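A Soft Rag and a Free Afternoon: Tshepo Venter on Keeping Old Radios Going

The kettle had already boiled once by the time Tshepo Venter let me sit down, and he put it on again before we started, because he wanted me to hear the Galura first. The Galura is a tabletop radio with a cloth grille and a dial that glows the color of weak tea. It took a while to warm up, and he stood beside it the whole time with his hand on the lid, as you might with a nervous dog.

"There she goes," he said, when a dance band finally came through. "My grandmother listened to one like this in her kitchen, and I was forbidden to touch it. So of course that was all I wanted to do!"

Venter has been mending radios in Hukstead for most of his adult life, first in the back of the Damgaard hardware store and now in the front room of his own house, where the good light is. By his own ledger, which he fetched to show me, he has brought 231 sets back to working order. The ledger also has a page at the back for the ones he couldn't save, and he was in no hurry to turn past it.

"People bring them in and apologize for the dirt," he told me. "I like the dirt. You get kitchen grease, pipe smoke, a bit of candle wax from some Christmas or other -- it's a whole family in there. I always feel a little sorry cleaning it off."

He does clean it off, though, and slowly. Cabinets get a soft cloth and a great deal of patience. Dials he won't rub at all until he has tried a corner, after he once wiped the numbers clean off a Custier that belonged to his brother-in-law. They are still on speaking terms, he says, mostly at weddings.

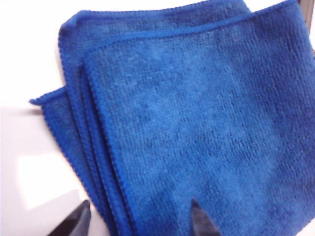 What does he look at first when a silent radio comes through the door?

"The power cord, before anything else. The old rubber goes brittle and crumbles, and I won't plug a set in until I've replaced it. After that I open up the back and have a good sniff. Burnt parts have a smell you don't forget."

We got onto money, as one does. A common set might take him two or three evenings, and he charges so little for them that his daughter has stopped asking. A collector once offered him $2,000 for the Galura, and he did think it over, for the length of a walk to the post office and back.

"And then I came home and it was playing," he said, "and I had my lunch with it."

He takes in new work on Tuesday mornings, and he asks that people telephone beforehand, as the bell has never been reliable. He keeps meaning to fix it.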